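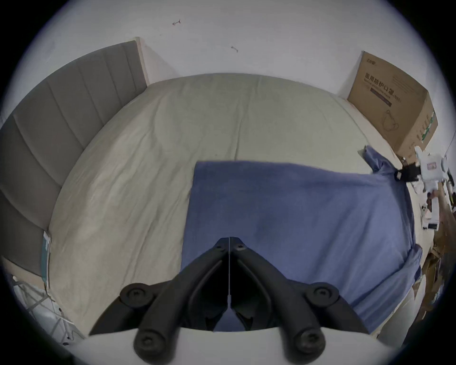 *Beige fitted sheet with a blue cloth laid over one side of the bed.*

# About Stelia

Stelia is a textile testing and laundering laboratory. We measure how bed linens, towels and uniform fabrics behave under repeated industrial washing, and we report the results to the hotels, clinics and mills that buy or make them. The company does not sell fabric and does not accept commission from anyone who does.

## Background

The laboratory was set up in Cloltport by Araceli Espinoza and Hamish Nisbet, both previously employed in mill quality control. The original work was limited to dimensional stability, meaning shrinkage along the warp and the weft. Tensile strength, pilling and colorfastness were added when the second workroom opened. The present methods manual was adopted on Apr 16, 2018 and replaces all earlier procedures. Reports issued under the old procedures remain valid but should not be compared line by line with current ones, as the drying stage differs.

## What we test

- Flat and fitted sheets, pillowcases and duvet covers
- Terry and waffle towels
- Woven and knitted workwear
- Elastic edging, tested on the finished item

Samples are conditioned before the first measurement and again after each block of 20 wash cycles. Shrinkage is given as a percentage of the original length and width. For fitted sheets we also record corner depth and elastic recovery, because a sheet can stay within tolerance on the flat and still fail to hold on a mattress.

Creasing is graded after drying against reference panels by two technicians working separately. If their grades differ by more than one step, a third grade is taken and the median is reported.

## How the work is organized

The laboratory has three sections. Intake, run by Nkechi Ajayi, logs and labels every sample and cuts the test pieces. Wet processing is under Nelu Matei, who also maintains the washers and the water softening plant. Physical testing and reporting are handled by Tiburcio Quezada. Questions about a result already issued should go to reporting – the other sections do not hold client files.

Our sample archive holds 413 retained cuttings, stored flat and away from light. Clients may request a comparison against any cutting from their own earlier orders.

## Dilness program

Dilness is our long-term comparison of cotton and cotton-polyester sheeting in daily institutional use. Fabric for the program is supplied by Ondieki, a weaving firm, under a contract that gives it no say in the test plan. Interim tables are released each January to subscribing clients.

## Sending samples

Send unwashed items in their original packaging where possible. Include the fiber content, the stated thread count and the care label. Finished items are preferred to yardage – seams and hems often shrink at a different rate from the body fabric. Items are not returned after destructive testing.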